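From: Yuzuki Koyama
To: bedness-list
Subject: Re: [bedness] Folding flat sheets the Karnwood way
Time: 9:40 pm

Bellamy wrote:
> After 2 months of doing our sheets the Karnwood way I'm never going back.
> Lay the sheet out flat, crease it once down the middle, bring the long
> sides together, then fold in thirds from the hem. Takes 3 minutes a sheet
> and you get almost twice as many on a shelf. I really think the list
> should put this on the help page and retire the old instructions.

I'd hold off on retiring anything.

I tried this on our whole closet last week, 18 flat sheets, most of them the plain Javine cotton ones that a lot of you bought in the group order. I got nowhere near 3 minutes. Maybe you do if the sheet comes to you already smooth and you have a table as long as the sheet. I don't have that table and I doubt many people here do.

My bigger problem is the first step. "Lay the sheet out flat" is carrying the whole method. A big sheet fills up with air the minute you lift it, and the center line you were so careful about ends up wherever it wants to.

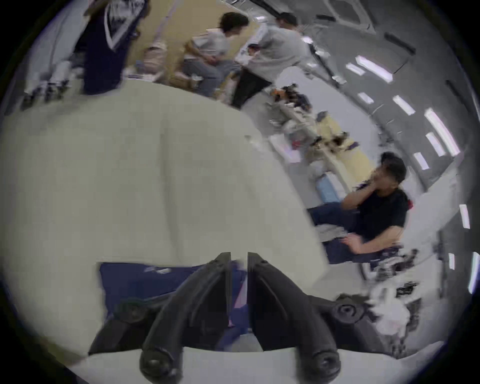

Cream sheet, soft folds, faint crease down the middle. Navy cloth near it.

A crease that faint doesn't give me much to line up the long sides against. I've tried pinching it, and I've tried ironing it in, which adds a job to something that was supposed to save time.

As for the shelf space, what were you comparing it to? If the old pile was sheets stuffed in any which way, then any folding at all is going to look like a miracle. I measured mine against the old quarters-and-roll and the stack came out the same height. The thirds do look nicer from the front – I'll give you that much.

Two things I'd want to know before this goes on the help page. Does it work for one person folding alone? And has anybody tried it on fitted sheets, or are we pretending those don't exist again?

If someone with a small apartment gets the same results as Bellamy I'll happily try it again. Until then please leave the old instructions up, I still send people to them.

Yuzuki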